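Dotcombe Allotment and Garden Society
Minutes of the November general meeting
Held in the upstairs room, Bouzid Hall, 7:00 p.m.

In the chair: Rodel Cabrera
Minutes taken by: Abdul-Rahman Ankrah
Apologies were received from the holders of plots 14, 22 and 31.

1. Minutes of the last meeting

The minutes were accepted with one correction. Under item 6, "north gate" should read "east gate." The chair signed the corrected copy.

2. Matters arising

The padlock on the tool shed has been replaced. The code was sent to all plot holders by text message. Anyone who did not get it should see the chair after the meeting.

The broken pane in the shared greenhouse has not been fixed. The glass was ordered in the wrong size and has gone back. A sheet of clear plastic is over the gap and will stay there for now.

The question of dogs on the main path was left over from last time. After some discussion it was agreed to keep the present rule, which is that dogs are allowed on a lead and must stay off other people's plots. The holder of plot 9 asked for it to be recorded that she was against this.

3. Money

The balance at the bank stands at $3,361. Of this, $2,644 is set aside for the water line and can't be spent on anything else. Plot rents are coming in on time, with 5 still unpaid. The chair will call at those plots before sending letters.

A member asked whether the rent would go up next year. The chair said he would like to hold it at $60 per plot but could not promise this until the water line had been paid for. A vote will be taken in the spring.

4. Water line

Drarkeo, the plumbing firm, has walked the site and sent a written quote. The plan is to run new pipe from the meter at the east gate, along the main path, to four standpipes. The existing tap by the compost bays would be taken out.

There was a long discussion about where the third standpipe should go. The drawing puts it next to plot 18. Members on the lower side said this leaves them with the same walk they have now, and that it is uphill with full cans. The holder of plot 18 said he did not want people standing on his onions. Moving the standpipe to the corner by the old pear tree would mean digging near the roots, and Drarkeo will need to say whether that can be done by hand.

Agreed: Abdul-Rahman Ankrah to write to Drarkeo asking for a revised drawing with the third standpipe at the pear tree corner, and a price for the change. No deposit to be paid until the reply has been seen.

The present supply will be shut off for the winter at the end of the month. Members should empty their hoses and bring them in. Last year three were left out and split.

5. Compost bays

The left-hand bay is full and should be left alone until spring. The middle bay is in use. There was a complaint about bread and cooked food being put in, and rats have been seen near the back fence. A new sign will go up. Rodel Cabrera asked that large stems be cut to hand length before they go in — the squash vines took most of a morning to pull out last time.

Wood chips will be dropped by the gate again this winter. They are for paths only.

6. Seed order

The group order will go to Florkumlow as before. Order sheets are to be handed in by the end of the month, with payment. Late sheets will not be added.

The following were agreed as shared purchases from society funds: onion sets, two sacks of seed potatoes, and a roll of insect netting. A request for asparagus crowns was turned down, as they would have to go on one person's plot.

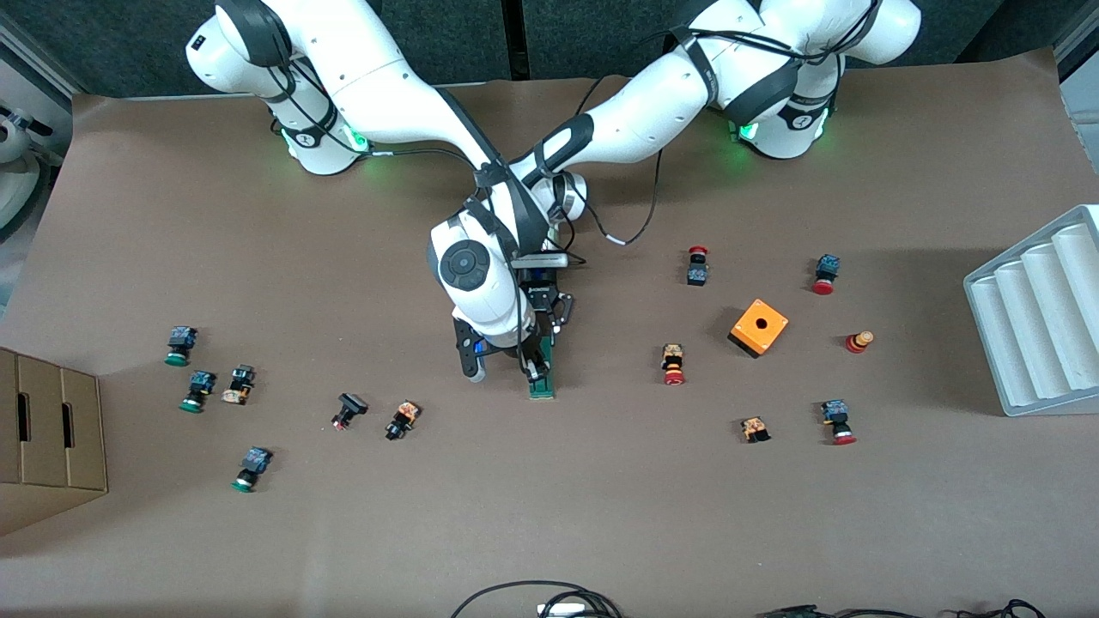

Several members said the carrots they grew this year were poor and asked if the seed was old. The chair thought the dry spell in May was more likely to blame, as people who watered every evening did better. The holder of plot 27 grew hers in barrels and had a good crop. She offered to bring a barrel to the spring meeting and talk about it, and this was accepted.

7. Waiting list

Two plots came free over the summer. Plot 6 has been let. Plot 30 is badly overgrown with brambles and was refused by the first person on the list. It was agreed to offer it as two half plots at half rent for the first year, once the brambles have been cut back. Members willing to help with cutting should leave their names on the sheet by the door and bring their own gloves.

8. Any other business

A blue wheelbarrow with a flat tire has been standing behind the shed since August. If it is not claimed by the next meeting it will be repaired and kept for general use.

A member asked if the gate could be oiled. The chair said he would do it.

The meeting closed at 8:40 p.m. The next meeting will be in the same room, date to be posted on the shed door.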